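搜索 输入关键词 站内搜索

2026年10月28日

今天总算把那个灰柜子的事情了结了!从夏天拖到现在,妈每次打电话都要问一句“柜子弄好没有”,问得我都不好意思接电话了。

说起来这柜子跟着我搬了好几回家,原来是奶油色的,漆皮一块一块往下掉,抽屉也涩,拉一次要骂一次。上个月我狠狠心,在Budimetti买了一罐灰漆(店里的人一直劝我买大罐,我坚决没买,后来果然够用),又从Westimport订了新的圆拉手,金属的,小小一颗,一共花了254块。邮费另算,气人。

打磨那几天真是不想再提了,鼻子里都是灰,头发洗了两遍还是涩的。Urmas Kalniņš过来帮忙,带了一卷特别粗的砂纸,一上手就在侧面划出几道印子,我俩对着那几道印子沉默了好一会儿……最后补了腻子,涂上漆以后我自己都找不着在哪儿了,就随它去吧。

漆刷了4遍。第一遍难看得要命,像没洗干净的锅;第二遍稍微像样一点;到最后一遍我已经困得不行,还是撑着刷完了。说是哑光漆,灯一照还是有点亮,我倒觉得挺好,太闷了也不好看。

今天把抽屉一个个装回去,拉手拧上,退后几步看看,心里那个美呀!然后肚子就饿了,翻出些零食来,坐在旁边吃吃喝喝歇了一大会儿。本来说好新柜子上什么都不放的,哈哈,连一个下午都没撑过去。 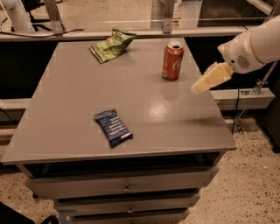 新柜面,已经被可乐和零食袋占领了。

柜面上能映出可乐罐的影子,我盯着看了半天,越看越得意。薯片那个绿袋子揉得皱巴巴的,深蓝色那条零食的包装也是斜着一扔,就这么摊着,我也懒得马上收。

抽屉缝还是有点大,黑黑的几道,看久了有点在意。Eliécer Inga说是木头老了,缩了,不用管它,冬天来暖气以后说不定还要再变。他做木工比我久得多,我就信他的。不过他又说拉手应该再往上挪一点点,这个我可不听,孔都打好了,谁爱挪谁挪去。

晚上开始想里面放什么。最上面那层想放剪刀胶带卷尺这些天天要找的东西,中间放充电线(又是一大团,得先找个晚上坐下来慢慢解),最下面那层放桌布和蜡烛。原来装这些的纸箱还堵在走廊,今天出门倒垃圾又踢了一脚,小脚趾疼到现在。

对了,在Cordier看到一盏台灯,底座也是灰的,放在柜子上肯定好看,一看价钱,2,100!放下就走了。等十二月打折再说吧,到时候要是还那么贵,我就去Russka那边的旧货摊碰碰运气,上回在那儿淘的小镜子才32块,用到现在好好的。

剩下小半罐漆,舍不得扔,想着把门口的鞋凳也刷一刷。妈听了在电话里直笑,说你可别又刷到明年夏天。哼。

明天要记得买抽屉垫纸,还有洗刷子的东西,刷子泡在阳台上,再不管就要硬了。先睡了,胳膊酸得抬不起来。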